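# Chapter 2: Rules for the Space Around the Arm

I wrote my first cell rulebook at Bollach, and it ran to 281 numbered clauses. I was proud of it! Then I watched a new operator walk up to the machine, flip the binder open, flip it shut and go ask the person on the next bench. So I started over, and the version we still use fits on 20 pages (I'd love to get it shorter).

This chapter is about what survived that cut - the rules for fixtures, parts and clear space. Speed and force limits come in Chapter 3, so hold those questions. 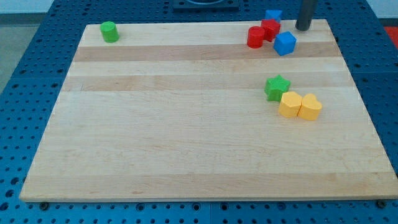

Fixtures come first in my rulebook, ahead of anything to do with code. If the work surface can creep, every position you taught the arm is a guess. Check your fasteners before the shift, and I mean with a wrench. A board with dark bolt heads at its front edge, like this one, gets both of them checked. Then look at how the parts sit. The green cylinder has plenty of open board to itself, and I'd call that an easy pick. The red and blue blocks bunched in the far corner are another story, and under the Niltar checklist (you'll find it on page 446) they count as a crowded pick, with its own approach height.

Crowded picks are where the Praltcombe and Oyelaran shops disagreed for years. One wanted them banned, the other wanted them slowed down. I've worked under both rules, and I have a favorite, but let's go through the arguments first.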